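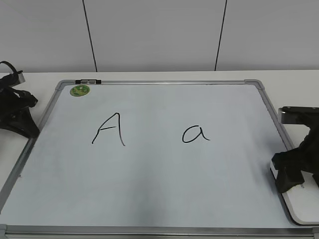 Letter case

2025-04-08
By the Gradbridge Reference staff

Letter case is the distinction between the larger forms of letters, called capitals or uppercase, and the smaller forms, called lowercase. It is found in the Latin, Greek, Cyrillic and Armenian alphabets, among others. Most of the world's scripts, including Arabic, Hebrew and Chinese, do without it, and their readers do not seem to suffer for it.

Origins

Roman inscriptions used capitals only. Smaller forms grew out of everyday handwriting over several centuries and were tidied up in the Carolingian period. The use of both sets together, with capitals marking names and the starts of sentences, settled slowly and unevenly. Popular accounts often credit the whole system to one reform at Charlemagne's court, a claim that gives a single court too much credit.

The English terms come from printing. Compositors kept metal type in shallow trays, or cases, and capitals were commonly kept in the upper one. Many shops used a single divided tray, so the familiar picture of two stacked cases should not be taken as universal.

Differences in form

Some pairs, such as C and c, differ mainly in size. Others, such as A and a, or G and g, have to be learned as separate shapes. Lowercase a also has two common forms, the single-story one usual in handwriting and the double-story one usual in print.

Claims about reading

It is often said that text in all capitals is harder to read because words lose their outline. Slower reading has been reported in some tests, but the outline explanation is weak. Readers see far more lowercase text than capitals, and practice may account for much of the gap.

Teaching order

Whether children should meet capitals or lowercase first is disputed. The Brostell handwriting program starts with capitals, on the grounds that straight strokes are easier. The Heltisier course starts with lowercase. A comparison known as the Krishnan survey covered 2,069 pupils in 49 schools and found a small lead for the lowercase group. It did not assign pupils to groups at random, and only 1,114 of them were tested a second time. The result is widely quoted in sales material, usually without either fact.

See also: Alphabet; Handwriting; Small capitals

Last updated: May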